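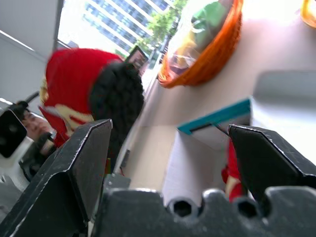

Plush toy with a red hood and a black fuzzy body. December.

December, just after breakfast

Madder again, second go. I promised myself I'd write this up while the pot was warming and not a week later from memory, which is how the onion skin notes ended up such a muddle (sorry to everyone who tried to follow those, I know a couple of you did).

Starting point: 900 g of the Kuvholm wool, wound into 16 skeins, all scoured and mordanted with alum and left damp in the covered tub overnight. I like this wool very much. It's a bit hairy and smells strongly of sheep once it gets wet, but it takes colour evenly and doesn't felt if you look at it the wrong way, unlike the soft stuff we had from Bruvard in the spring. There is still a bag of the Bruvard on the top shelf if anyone wants it for stuffing.

The madder is the chopped root, from the paper sack by the sink. I put it to soak yesterday after lunch and poured off the first water this morning. That first water is a murky yellowish brown and I've kept it in the enamel jug, because last time I tipped it down the drain and then spent the whole evening wondering what it would have done on the grey fleece. Please don't tip the jug out. It has a saucer on top.

Roots went into the big pot, in the muslin bag this time. Picking bits of root out of wet wool was the most tedious afternoon of my autumn and I'd rather not repeat it. Tap water, with a spoonful of chalk stirred in. Our water is soft and madder seems to like it hard.

Mid-morning

Heating very slowly. The aim is to get to 60 degrees and stay there, and never go past it for long, since the browns start coming out of the root when it gets too hot and once they're in the wool you can't persuade them to leave. Last batch got away from me while I was on the telephone and we ended up with a perfectly nice brick colour that was no use to anyone who wanted red.

The Zelto thermometer is reading differently from the old glass one again. I checked both in a mug of just boiled water and the glass one was closer to what it ought to be, so I'm going by that and using the Zelto only to see whether things are going up or down. Could whoever orders batteries put it down for a new one? It may be nothing more than that.

The Bang hotplate is behaving, I'm pleased to say. It still has the long pause between clicking on and doing anything, so the trick is to turn it down well before you want it down. I keep the dial between the second mark and the third and nudge it. The little gas ring would be quicker but you can't leave it, and I had the mordant buckets to wash.

Wool in once the bath was properly warm. Skeins tied loosely with cotton in a figure of eight, all on the one long loop so I can lift the lot together. Turned them gently with the broom handle every so often. It looked disappointingly orange at first -- it did last time too, and I wrote "ruined?" in the margin, so I'm noting down for my own peace of mind that orange at the start is fine.

After lunch

Much better. A real warm red coming through now, a touch on the tomato side in the light from the window and deeper under the lamp. I pulled one skein out and squeezed the end of it in a bit of kitchen paper, and it's definitely redder than the brick lot, which I had pinned up next to me for comparison.

Temperature held nicely for 2 hours. Then heat off, lid on, old blanket round the pot, and it can sit there until tomorrow. I was tempted to have them all out on the rack tonight, but the last skeins left in overnight were the best of that batch and I'm trying to learn from my own notes for once.

The exhaust bath should be good for something. My plan is a small amount of unmordanted fleece to see what it does by itself, and then a few scraps of the linen, which I don't expect much from but the scraps are only sitting in the drawer. If you have odds and ends of your own you'd like to put in, leave them on the draining board with a label tied on -- cotton thread and a pencilled tag, please, as the biro ran terribly.

Things to do before the next one:

Weigh the root before soaking. I forgot, again, so the proportions for this batch are lost. It was most of what was left in the sack.

Wash the muslin in plain water, no soap.

Cut fresh samples for the light test and get them up in the south window. The last card has slipped down behind the radiator and I can't reach it.

Rinse water to be lukewarm, and check it with the glass thermometer.

Pot is on the floor by the back door, wrapped up. Mind your feet.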